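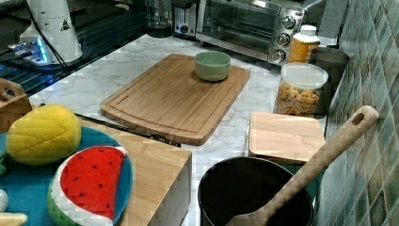 The work surface is the part of a domestic kitchen with the most demands on it and the least protection. In these notes it is divided into three zones: the preparation zone, the standing zone for appliances, and the heat margin beside the hob. The boundaries are seldom marked. In the counter used for this unit, a large bamboo board lies at a slight diagonal on white marble and fixes the preparation zone by its position, with the toaster oven and the small toaster kept to the back. The board has a shallow juice groove round its perimeter. The knife lies flat on the marble close to the lower edge of the board, and a small empty bowl rests on the board itself, near one corner. Note that a bowl placed there reduces the usable cutting area, though it shortens the reach when chopped material is moved.

2.1 Surface materials

Marble is a calcium carbonate stone. It is attacked by weak acids, including lemon juice, vinegar and tomato. The result is etching, a dull patch in the polish, and is distinct from staining, in which a coloured liquid enters the pores. Sealing slows staining. It has little effect on etching. Marble is also soft enough to be scratched by grit trapped under a board or the foot of an appliance.

Bamboo is a grass. Boards are made from strips glued under pressure, and the direction of the strips determines how the surface wears. Bamboo boards should be washed by hand, dried upright and oiled at intervals. Prolonged soaking may open the glue lines.

2.2 The juice groove

A groove holds a limited volume of liquid and only works if the board is close to level. It should be emptied before the board is lifted. For dry work, such as bread, a grooved board may be turned over if the reverse is plain. Crumbs left in the groove are a common fault in inspection exercises.

2.3 Standing appliances

Appliances at the back of a counter leave the front edge free but restrict access to the wall behind. Clearances are to be taken from the maker's instructions. Flexes should not cross the hob or the preparation zone. For the Bidel layout, students should allow 11 cm between neighbouring appliances for cleaning – this is a working figure for the exercise and does not replace the instructions.

2.4 Dry goods and bottles

Containers kept on the counter should have close-fitting lids and should stand clear of any oven door that opens forwards. Crackers and similar goods soften once exposed to damp air. Clear canisters allow the level to be checked without opening.

Exercise 2

Draw a plan of a counter known to you, at a scale of 1:10. Mark the three zones and the position of each item left out permanently. List any item that must be moved before a board can be laid down. Compare the result with the Flevon and Brudow plans in handout 6. Plans are due on Tuesday, January 19, 2021.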